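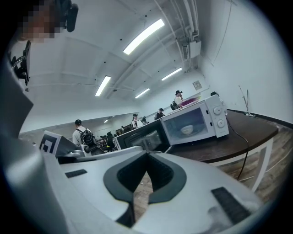 Fig. 1. Mâchoires à patins noirs, au-dessus d'un plancher en bois brun.

Séance 5. L'option sur droits d'adaptation

L'option confère au producteur, pour une durée fixée au contrat, la faculté exclusive d'acquérir les droits audiovisuels d'un roman. Elle n'emporte pas cession. Le prix de l'option s'impute en général sur le prix de levée. 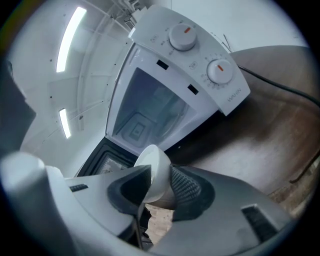
Cas étudié : Nornura prend une option sur le roman Landent. Prix de l'option : 10 % du prix de levée. Le scénario est remis en 89 pages, sous le titre de travail Bravo.
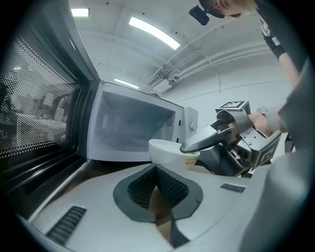 Dernière modification de la page : novembre

À défaut de levée au terme, l'auteur recouvre sa liberté de négocier. Le scénario reste soumis à son propre contrat ; le distributeur Wuremex ne peut l'exploiter seul.

À lire pour mercredi : polycopié, p. 38, clause de réversion.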